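Home visitor (part time) - Wadeo Home Visiting Service

Location: Hafstein and surrounding area
Hours: 45 hours a fortnight
Positions available: 2
Applications close: 12 October 2018

About the service

Wadeo runs a home visiting service for older people who live on their own or with a partner in Hafstein, Lokis and the farms and small settlements between them. We visit people who can mostly manage but who would like regular company, a hand with light jobs around the house, and someone who will notice if things change. We are a non-profit and have an office on the main street in Hafstein, next to the library.

At present we visit 70 households. Most get one visit a week. A smaller number get two, usually for a period after a hospital stay. The list has grown over the past year and we are adding two visitors to the team, one based mainly in Hafstein and one who will cover the Lokis end of the district. Please say in your application which one you would prefer, or if you don't mind.

What the job involves

You will have a regular list of people and will see the same people each week wherever possible. A standard visit is an hour and a half. There is no fixed program for a visit. Some people want to talk, some want help sorting the mail or changing a light bulb, and some want to be driven to the chemist and back. Others like having a second person there while they cook or do a job they have been putting off.

Typical tasks are:

Making tea or a light lunch with the client
Washing up, wiping down, putting out the bins
Reading letters and bills aloud and helping to fill in forms
Short walks, or short drives to shops and appointments
Cards, puzzles, crafts, looking through photos
Setting up or sorting out a phone or television
Writing a short note after each visit on the service's form

You will not be asked to do personal care such as showering or dressing, to give medication, or to handle a client's banking. Those jobs are done by the district nurse, by the family or by other agencies. If a client asks you for this sort of help, you tell the office and we take it up from there. Heavy cleaning, gardening and lifting furniture are also outside the role.

A good part of each visit happens at the kitchen or living room table, and we look for people who are comfortable sitting down in someone else's home and fitting in with the way things are done there. Houses vary a great deal. Some are very tidy and some are not, and many have pets. A few are heated well past what most of us would choose.

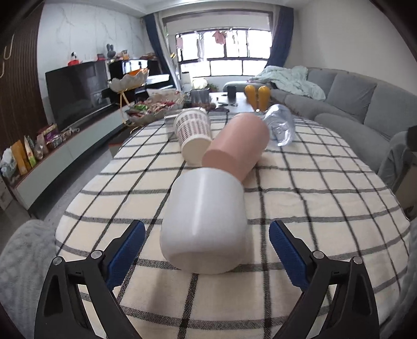 Cups and a plastic bottle on a living room table.

The notes matter more than people expect. They don't need to be long. We want to know if the person was eating as usual, if they seemed unsteady, if a tap was dripping or a smoke alarm was chirping, and what you did on the visit. The coordinator reads every note and follows up with family or the nurse where the client has agreed to that. Plain sentences are fine and spelling is not marked.

Travel and driving

You will need your own car, a full licence and comprehensive insurance. We pay a kilometre allowance for all travel between clients and for trips you make with a client on board. Travel time between clients is paid as working time. Travel from your home to your first visit and home from your last is not paid, unless it takes more than 15 minutes each way, in which case the extra time is paid.

The roads past Tevata are gravel and can be slippery after rain. An ordinary car copes with them for most of the year. When the creek crossing is closed we ring those clients instead of visiting, and your hours are paid as rostered.

Hours and roster

The 45 hours a fortnight are worked on weekdays between 9 am and 4.30 pm. There is no evening or weekend work. The roster comes out two weeks ahead and we try hard not to change it, mostly for the sake of the clients, who like to know who is coming and when. We can work around school drop-off and pick-up if you tell us at the start. The service closes for two weeks over Christmas and New Year. Leave in that period comes out of your annual leave, or can be taken unpaid if you have not built up enough.

About you

No formal qualification is required. We have had good visitors who came from shop work, farming, teaching, school kitchens and raising a family. You should:

Be at ease with older people, including those who are hard of hearing or repeat themselves
Be on time, and ring if you are going to be late
Be able to keep private things private - this is a small district and you will know people's neighbours
Be able to write a clear short note in English
Be able to work alone for most of the day
Hold a current first aid certificate, or be willing to get one (we pay for the course)

A second language would be welcome. Experience with people living with dementia is useful for some of our clients, but we provide training in it and you should not hold back from applying if you have none.

You will need a police check before you start. We arrange this and cover the cost. An old or minor offence does not automatically rule anyone out. If there is something you would like to talk over beforehand, ring the office and ask for the coordinator.

Pay and conditions

The position is permanent part time after a three-month trial period. Pay is by the hour, on the community services scale, with the starting step set by your experience. The full scale is in the information pack. You will also get:

Paid annual leave and sick leave in proportion to your hours
A work phone
Paid training days, usually held at the hall in Lokis, with lunch
A paid team meeting each month at the Hafstein office

Training

New visitors start with two days in the office, covering safe work in other people's homes, privacy, basic hygiene in the kitchen and what to do in an emergency. After that you go out alongside an experienced visitor for two weeks and meet the people who will be on your list. You won't do a first visit to a new client alone. The coordinator goes with you, does the introductions and checks the house for things like loose mats and steps without a rail.

How to apply

Please send us:

A letter of no more than two pages saying why you are interested and what you would bring to the work
A resume, or a list of the jobs and other work you have done, paid or unpaid
The names and phone numbers of two people we can ring who know you well, at least one of them from outside your family

Applications can be handed in at the Hafstein office, posted, or sent through the form on the Jobs page of this website. Handwritten applications are accepted. We will let you know when yours has arrived, so please ring if you have not heard from us within a week.

Interviews will be held at the Hafstein office later in the same month. They take 45 minutes and are with the coordinator and one of our current visitors. We will send you the main questions the day before. If you can't get to Hafstein, we can meet you in Lokis or Tevata. The building has a ramp at the side door, and parking is behind the library.

We would like both people to start in November, but can wait a few weeks for the right person if you have notice to work out.

The information pack, with the full position description and pay scale, can be picked up from the office or from the counter at the Lokis post office. If you would like to know more before deciding, you are welcome to ring during office hours, 9 am to 4 pm on weekdays. We can also arrange for you to have a chat with someone who does the job now.

Applicants who are not successful this time can ask to be kept on our list for relief work, which comes up fairly often over winter.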